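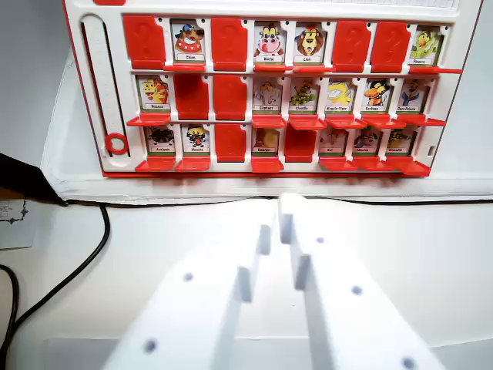 Animal cards in a guessing game. The dog is labeled "Chien" and the cow "Vache."

How Scientists Sort Animals

The Grindaddale Museum of Nature keeps 2,000 animal specimens in its study collection. Each one belongs to a group. Sorting living things into groups is called classification.

Scientists begin with large groups and move to smaller ones. One of the first things they ask is whether an animal has a backbone. Animals with backbones are called vertebrates. Dogs, frogs, parrots, and sharks are all vertebrates. Worms, snails, and insects are invertebrates, which means they have no backbone.

Vertebrates are then divided again. Mammals have hair or fur at some time in their lives, and mothers feed their young with milk. Birds have feathers. Most amphibians begin life in water and change shape as they grow. 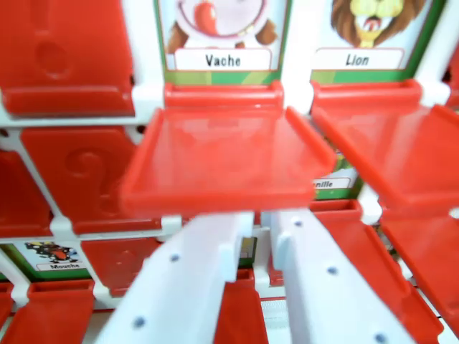
Page last changed: 2022-12-30

Using a Key

A key is a list of questions that leads to the name of an animal. Each question has two possible answers, and each answer sends the reader to another question or to a name. The museum's key to pond animals was written by Engelbert Wallner and has 20 questions.

Some animals are hard to place. A bat flies, but it has fur and feeds its young with milk, so it is a mammal. A whale is also a mammal, although it lives in the sea.

Words to Know

Specimen: an animal, plant, or rock kept for study.
Species: one particular kind of living thing.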